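Bench Diary
October 24, 2024
By Clellov Bench

Print this page | E-mail this page

Up before it was light and at the bench with coffee by the time the street lamps went off. I had told myself I would finish the cable drawer before doing anything else, and I did finish it, though it took until lunch.

The drawer was worse than I remembered. Every cable I have bought since moving to Moltevham was in it, along with several I know came with the old place. I pulled them all out onto the floor and made piles by length. Then I found that length was no use to me, as I never go looking for a cable by length. I go looking by what is on the end. So I started over and did it that way, with a twist tie on each one and a paper tag on anything I would not recognize in a year. Two went in the trash because the plugs were split. I kept one I cannot identify at all. It has its own tag, which says "ask."

The tags are from Retonine, the stationery store next to the pharmacy. They are the kind with a little hole and a string. The string is too short to tie easily and I will probably get different ones next time, but there are plenty left and I am not going to waste them.

After lunch I did the screws. I have been keeping them in jam jars, which looks nice on the shelf and is a poor way to find anything. I bought a case with dividers last February and never opened it. The label on the back says part 1459, and I copied that inside the cover of this notebook in case I want another. Small ones on the left, longer ones on the right, washers in the front row. Springs got a section to themselves. I had more springs than I thought, mostly out of pens, and a few good ones I must have saved on purpose.

The silver screws at the top corners of the black bracket, with the coil spring lower down, and the blue cable where it comes around underneath to the port at the lower left of the panel.

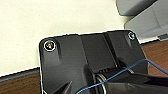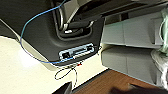

By four the light had moved off the bench and I had to put the lamp on. The lamp arm sags again. I tightened the knob as far as it would go and it held for a while, then came down slowly until it was touching the pencil cup. I put a folded piece of cardboard in the joint. That is what I did last time too, so I suppose the cardboard fell out.

Swept under the bench. Found the small flathead I had been missing since summer and had already replaced, so now I have a pair. Also a dime, a dried-up marker, and a great many bits of clipped wire. The bits of wire are the real trouble in this room. They get in my socks and I carry them to the kitchen. I am going to try keeping a cup by my right hand and cutting over it - we will see how long that lasts.

I had meant to get to the shelf as well, but the brackets I have for it are the wrong depth and I did not feel like driving out to Seneviratne Hardware before closing. Wrote it on the list for tomorrow. The list is now:

Shelf brackets, the deep ones
Masking tape
Something for the lamp
Longer string for the tags, if they sell it

Supper was soup and the rest of the bread. It rained a little while I was washing up and I went to check the window in the work room, because the sill gets wet when the wind is from that side. It was fine. I stood there a minute with the light on. The bench looks bigger with the jars gone. There is a pale ring on the shelf for each jar where the dust did not reach, and I wiped those off and then had to wipe the whole shelf so it would match.

My back is sore from sitting on the floor all morning. Next time I will sort on the table like a sensible person, even if it means clearing the table first.

I did not call about the gutter. I will do it in the morning before I go out.

Read for a bit, then bed at ten.

Contact | Copyright Clellov Bench, all rights reserved | Back to top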